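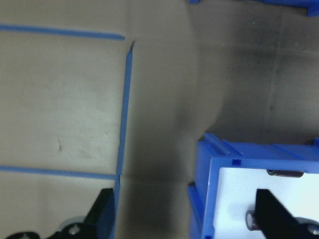 Blue tape marking out a rectangular area on a beige surface.

Sisville Tool Library
Second progress report to the Goodwin Fund
Prepared by Gudrun Wendt, project lead

Where we are

The library is open. I put this first because the last report spent two pages explaining why it wasn't, and I gather those pages were passed around your office. We now lend tools on Tuesday evenings and Sunday mornings from the old dairy unit on Vallora Street, and people come in, borrow things and mostly bring them back.

The most popular item is the carpet cleaner. We had planned for drills. The original application contained a long passage on drills, with a chart, and I stand by the chart, but residents of Sisville seem to have drills already. What they don't have is a carpet cleaner, a tile cutter or a ladder tall enough to reach their own gutters. Mutua Sang, who runs the desk on Sundays, keeps the waiting list for the carpet cleaner in a separate notebook and has been offered baked goods to amend it.

Money

Of the 2,000 dollars released for this period, most went on shelving, the electrical safety tests and insurance. The insurance was more than we budgeted. The insurer asked whether we would be lending chainsaws, we said no, and the quote went up anyway. We have covered the difference from late fees, a sentence I never expected to write with any pride.

We bought no new hand tools. The donation drive in October brought in all the hammers this town will ever need, along with a fondue set and half of a canoe paddle. The fondue set has been borrowed twice.

Repairs and workshops

Chanida Ongart ran 4 repair evenings in this period, as promised in the grant agreement. Lamps and toasters did well. Bread machines did not, and we have stopped accepting them, partly for morale. The session on sharpening was full, with people standing at the back holding kitchen knives, and next time we will ask for the knives to arrive wrapped.

Yatziri Manríquez has taken over the beginners' workshop, which now starts with how to hang a shelf and ends, for those still willing, with how to take it down and hang it level. Her groups are small and they come back. Several have since joined the library as regular borrowers, and one attendee has started teaching her neighbors in the garage, without telling us, using our handout.

What has not gone well

The booking system. We chose Noltalent on the strength of a very good demonstration, and it does everything shown in the demonstration. It does not let one person borrow 2 things on the same day. Séverine Gilbert has written to their support desk and received a friendly reply suggesting that the member open a second account. Until this is fixed we are using paper cards, which work, and which have had no outages.

We also missed our target for members under twenty-five. The posters went up at the college during exam week and came down again before anyone had looked up. We will try once more at the start of the new term, and Séverine has a contact in the student housing office who says move-in weekend is when everyone discovers they need a screwdriver.

Next period

We would like to move the remaining workshop money into a second carpet cleaner. I realize this is not what the budget line says. A short request is attached, with a new chart.

Opening hours will extend to Thursday evenings if we can find someone to hold the second set of keys. The roof has been looked at by the landlord, who agrees that it is a roof. We are pressing for more, and I will send you his answer in writing when we have one.

The membership figures and receipts are in the annex. Please send questions to me and not to Mutua, who will only ask whether you want to be on the list.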